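The rulebook at Skumley began as a single sheet taped to a door. Benedicta Acheampong wrote it in her second week, after finding that two people had been recording the same household task in ways that could not be compared. "One of them was folding," she says. "The other was, I suppose, subduing."

The sheet now runs to 11 pages, which she regards as eight too many. Acheampong looks after collection practice for the firm's hand-held gripper work, and spends much of her day telling grown adults how to pick up a cloth. She does it politely. Her colleague Dewanti Wuisan, who came over from Brosel in March, says the politeness is the frightening part.

Most of the rules are dull, and Acheampong defends them on those grounds. Fingers are checked before every session. Markers are wiped and looked at, and a scratched one goes in the bin, however fond of it you are. Nobody restarts a take because it looked clumsy. "People want to be elegant," she says. "I have 20 takes of someone being elegant and I can't use any of them, they're all the same take."

Rule 13 is the one that causes rows. It says that the room stays as it is: if there is clutter near the work, it stays near the work. Wuisan, a tidier by nature, argued against it for over a week. "I still think there's a limit," she says. "Benedicta thinks the limit is fire." 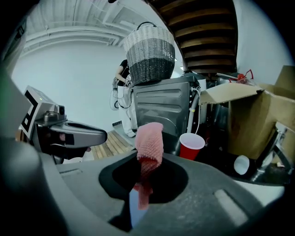
The other running quarrel is about bystanders. An early draft banned them altogether, until Kartini Yeoh pointed out that homes tend to have people in them. The present wording lets anyone be in view who has signed the form and been told when recording starts. They may carry on with what they were doing. They may not help, "which they find unbearable", says Acheampong.

Would she like to see it all become a proper standard? She makes a face. She has read the Pillai guidelines twice and admired the index. "Let's get everyone to write the date the same way first," she says. "Then we can talk about page 12."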